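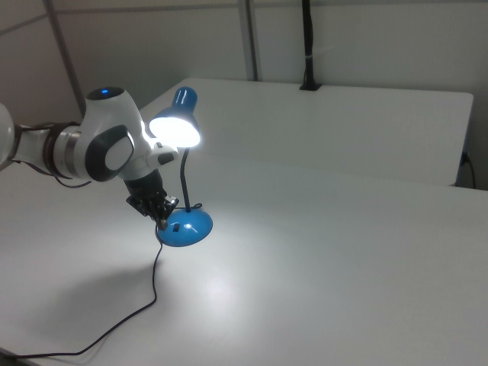
Quelle ampoule choisir pour une petite lampe de bureau ?

Une LED blanc chaud, sans hésiter. Je vends la Pluvudow à 38 euros et elle reste sur ma table tout l'hiver !

Côté caractéristiques : plus de 2000 heures de lecture chez moi avec la même ampoule (je lis tard, je sais), référence 608 pour les recharges.
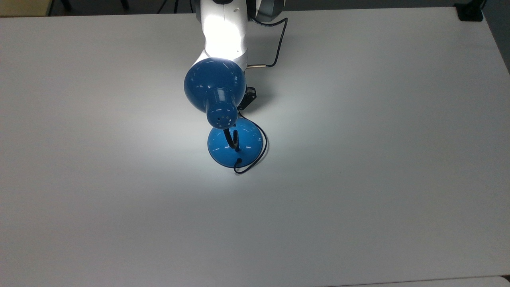 Pour la livraison, comptez deux jours, un peu plus en décembre. Ma collègue Zahira Yusof répond aux mails le matin, et les retours se font chez Reseck.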